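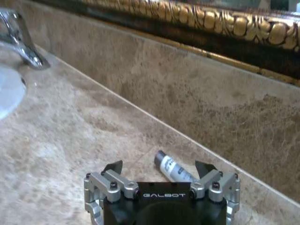 Pedusden WG-2 Wrist Camera Module
Part no. 2874

Compact color camera for two-finger parallel and linkage grippers. Mounts at the wrist and looks forward over the gripper body, with both fingertips in view through the full stroke.

Overview

The WG-2 is built for close work on tables, shelves and counters, at distances where a camera mounted on the head or the ceiling loses the object behind the arm. The module consists of a camera head, a mounting bracket and a locking cable. Power and data share the one cable. No separate controller is needed.

The module is sold alone or as part of the Bistach evaluation kit, which adds a second bracket, a calibration card and a 30-day license for the recording software.

Specifications

Sensor: color, rolling shutter
Focus: fixed, set at factory
Mass, head and bracket: 11 g
Cable length: 700 mm
Connectors: 2 (camera side, wrist side), both locking
Mounting: bracket with two slotted holes
Lighting: none built in
Housing: black anodized

Gripper fit

The bracket clears most linkage grippers with outward-folding fingers. Before ordering, open the gripper fully and check that no pivot or screw head passes through the bracket space. If the linkages swing back past the wrist flange, order the tall bracket (Waweru pattern).

The camera should be set so that the fingertips sit in the upper half of the picture when open. The gripper body will fill the bottom center. Part of the object can fall behind the top edge of the body, as the near end of the tube does in the picture on this page, where a small capped tube lies diagonally on a marble countertop between the open pads of a GALBOT gripper. For grasp planning this is usually acceptable if the far end and the middle of the object stay clear. Tilting the head up reveals less of the body and also less of the near surface.

Comparison notes

Tyra Isaksson and Tormod Brekke tested the WG-2 against the older WG-1 on the Flaltside bench in April. Both modules were run on the same arm with the same gripper and the same exposure settings. Their findings:

Small cylinders on polished stone. The WG-2 held the outline of the object better where the surface is mottled. Light-colored tubes against beige or cream patches remain the hardest case for both modules. A dark cap helps the detector find one end, and the long axis is then estimated from there.

Bright metal. Bare aluminum fingers and chrome fittings give strong highlights. The WG-1 lowered its exposure when a highlight entered the view and the counter went dark. The WG-2 meters on the center region and shows less of this effect. Highlights along the edges of metal parts will still clip.

Fine print. Neither module is suited to reading labels. Small text on curved packaging stays soft at grasping distance. Large lettering on the gripper itself is legible and can be used as a quick check that the mount has not shifted.

Low light. Grain is visible on both. Tests below normal room lighting were stopped early and no result is given.

Mirrors. A mirror in the upper part of the view can produce false detections. Mask that region in software or angle the wrist down.

Installation

1. Power down the arm.
2. Fit the bracket loosely and slide the head in until it clicks.
3. Open and close the gripper by hand through the full stroke.
4. Tighten the bracket screws.
5. Route the cable along the wrist with one loop of slack at the last joint.
6. Run the calibration card routine. Repeat after any change to bracket height.

In the box

Camera head, standard bracket, cable, four screws, hex key, printed quick guide.

Ordering

WG-2 with standard bracket: part 2874
WG-2 with tall bracket: part 2874-T
Replacement cable: part 2874-C

WG-1 brackets do not fit the WG-2 head. WG-1 cables do, but lack the locking tab.

Page revised September 18, 2023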